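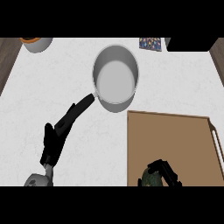

The district office replied that the well at Puswood could not be falling, as no permit existed for a withdrawal large enough to make it fall. Would the observer please check the tape?

The observer checked the tape. It was a steel tape, chalked over the lower section, and she compared it against the reference tape kept in the cabinet at the Nimska substation. The two agreed to within the width of a graduation mark. She wrote this on the back of the form, because the front had no space for it, and sent the form in again.

She had held the Puswood route for 12 years. It consisted of 7 wells, read monthly, in an order fixed by the condition of the roads. The fourth was the deep one. It stood in a field of mown hay behind the old Charbonneau cannery, a six-inch steel casing with a hinged cap and a brass lock that needed oil every January. Its water level had moved with the seasons for as long as records existed, up in spring and down by fall, and the plotted line resembled the edge of a saw.

In the new year the line had failed to turn upward. The two readings after that were lower still. The other wells on the route had all recovered on schedule.

The second reply took longer. It said the office had reviewed the matter and suggested three causes: an error in the measuring point, a leak in the casing, or a change in barometric pressure. A form was enclosed for each.

She resurveyed the measuring point from the benchmark on the cannery step. It had not moved. A leak would have brought the deep level toward the shallow one, and the shallow level was higher, so a leak had the wrong sign. Pressure accounted for an inch or two on a stormy day. She filled in all three forms in pencil and then went over them in ink.

At home she laid the readings out on the kitchen table and tried to work backward. A decline of that shape, steep at first and then flattening, implied a pump that had been switched on and left on. From the thickness of the aquifer and the old test results she could estimate a rate, and from the lack of any response in the other wells she could put a limit on the distance. Her estimate came to nearly 200 gallons a minute. The source lay within 600 feet of the casing. Inside that circle there were the cannery, the hay, a drainage ditch and a section of county road.

She walked the circle on a Sunday with a notebook. The ditch was dry, and a discharge of that size would have filled it. The cannery's electric meter had been removed and its socket covered with a plate. She found no pipe, no fresh trench, and no sound of a motor. She put her ear to the casing and heard what one usually hears, a low tone that depends on the length of the air column. It was lower than she remembered, as it should have been with the water farther down.

The cannery had its own well, drilled when the plant opened. The driller's log was in the substation files, under Kotico, the company that had owned the building before Charbonneau. The log was complete to the bottom of the hole. Under "date sealed" there was a dash.

She went back on Thursday and found the cannery well beneath a steel plate in the boiler room. There was no pump in it. She lowered the tape and the chalk came up wet at a level far beneath the one in the field. She lowered it again and got a reading two hundredths of a foot deeper. She waited ten minutes by her watch and it was deeper by the same amount again.

Water was leaving the hole from the bottom. The log gave clay below that depth, then a single line in a different hand - "lost tools, lost circulation, stopped" - and nothing after it.

She replaced the plate. In the truck she took out a fresh form and copied the values into the columns. The form offered a box for remarks, one line high. She wrote the date, April 27, 2023, and the depth to water, and under method she wrote steel tape, two readings, checked.

In the box for remarks she wrote that the tape was not the problem, and asked for a longer one.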